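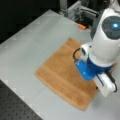 Course 447 – Safe Practice with Collaborative Arms
Handout 3: Cell rules for handling soft goods
Prepared by Knut Gerlach, revised June 2018

1. Scope

These rules apply to all exercises in which an arm handles cloth, towels, bags or similar material on a bench. Machine tools and mobile bases are covered in Handout 5. The terms follow ISO 10218 and ISO/TS 15066; bring your own notes on both to the lab.

2. Risk assessment

A collaborative arm is not safe by itself. The assessment covers the arm, the end effector, the workpiece, the bench and every fixed structure within reach. A folded towel presents little hazard. The gripper that picks it up may still pinch a finger, and a hand can be trapped between the gripper and the tabletop.

Each group completes a new sheet when any of the following changes:
- gripper, bracket or fingertips
- speed or force limit
- workpiece type
- position of any frame or post near the arm

A change of towel color or fold does not require a new sheet.

3. Cables at the wrist

Loops between wrist and gripper must be long enough for full rotation of the last joint and short enough that they cannot catch on the work. Before the first powered run, move the arm by hand through both end positions and watch the loop. Cloth is a particular problem: a raised corner can hook a cable without tripping the force limit. Secure cables to the housing where possible. Do not tape them across a joint.

4. Approach and contact

Lower the gripper vertically for the last 100 mm. Teach the contact point with the material in place, then add a stop height above the bare table. The stop height stays active even when force sensing is used – a thick towel can hide contact with the surface until late in the motion.

Keep loose items off the table inside the motion envelope. Fixtures and markers that must stay are entered on the layout drawing.

5. Indicator lights

Learn the light codes from the manual for the arm you are using. Colors differ between manufacturers. A lit joint indicator must never be taken as permission to reach in. Use the pendant status and the stop button.

6. Records

Log each run on Form 791: program name, limits, operator, stops. Unplanned stops are logged even if the cause is obvious. Completed forms go to Boonsong Nilsuwan before the next session.

Exercise for next week: write the risk sheet for a towel pick with a two-finger gripper. Maximum 10 lines. State which hazards remain after the speed limit is applied.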